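How I ended up with a spreadsheet for a robot arm

May 1, 2024

I have been putting off this post for weeks, mostly because it means admitting what I've spent. But a couple of you asked how the arm project is going and what it costs to get started, so let's talk money!

When I began, the budget was 900 dollars for everything. I wrote that on a sticky note and put it on the monitor, and I was very pleased with myself. The arm came used from Wanholm, a little reseller that takes back old classroom kits, and it cost me 600 dollars. So that left 300 for the rest, which sounded like plenty. What else does an arm need? (Ha.)

Well, it needs a gripper, for starters. The one it shipped with was fine for foam blocks and terrible for anything with a curve to it. I went back and forth between the Drellau fingers and a cheaper set from Ferudura, read every forum thread I could find, and bought the Drellau. Then came a power supply, because the old one buzzed, and then a wrist camera, and a mount for the camera, and a longer cable because the one in the box stopped short of the elbow. I added it all up last night and the total is 1,167 dollars. The sticky note has been retired.

The stuff the arm practices on was the cheap part, and I'm glad I didn't go fancy there. Light blue cups, a gold wire rack, gray surface underneath, and that's the whole kit.
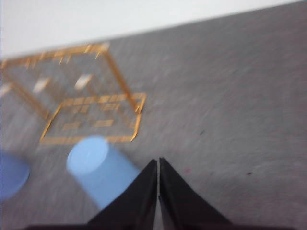
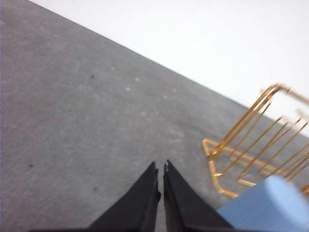
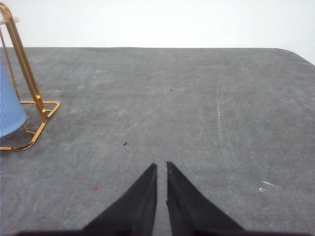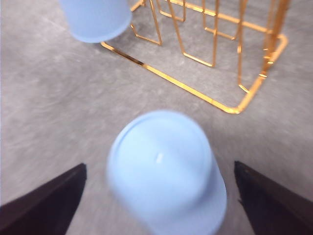

So, what would I do differently? I'd buy the gripper first and pick the arm to suit it. I did it backwards, and the adapter plate I needed to join the two took longer to arrive than either of them. I'd also set money aside for small parts from day one. Screws, cable ties, a second set of finger pads, the good double-sided tape. None of it feels like a purchase when you're clicking the button, and then you look at the card statement and there it is, five little orders with five lots of shipping.

One thing I don't regret is skipping the Wako controller box. Everybody on the forum swears by it, and maybe they're right, but my old desktop is keeping up so far and I'd like to see it struggle before I replace it. If it does start to choke I'll put the box on the list for June. I keep two lists now, one called "need" and one called "want," and things have to sit on the second one for a month before they can move over. The second camera has been sitting there a while. I look at it a lot.

Still on the need list: a spare power supply, a proper clamp for the base, and some kind of bin so the small parts stop living in a cereal bowl. I've capped that round at 300 dollars and this time I wrote shipping into it. If you've bought a base clamp you like, leave me a comment with the size and what you paid, and please tell me if it marked up your table.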